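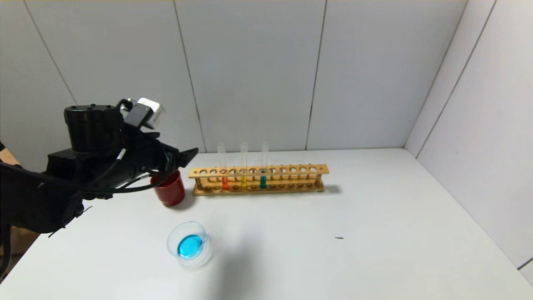 Tea going cold before I drink it

bultley_bev
Morning all. I make a pot at 9, sit down with the crossword, and by the time I've got three clues it's lukewarm. I've had my Treloar teapot for years and I'm ever so fond of it, but I do wonder if it's time for a flask (my sister swears by hers, and she's out in the garden in all weathers!).

oldkettle70
Warm the pot first, love. Good swirl of boiling water, tip it out, then make your tea. And a proper wool cosy. Mine keeps it drinkable for 30 minutes.

Marrowfat
Sorry, can't agree with a cosy. It stews the leaves and you end up with something you could creosote a fence with. Smaller pot, made twice.

oldkettle70
Only if you leave the leaves in! Lift them out after four minutes and there's no stewing at all.

bultley_bev
Well, I've dug out Mum's old cosy and I'll try it tomorrow. Marrowfat, I do see your point, but I'm not getting up twice.

Comments

Urnance: Flask every time. Tastes of flask, mind.
pegbag: 15 minutes and mine's gone, cold or not.

Contact Clisis Forums | © Clisis | Back to top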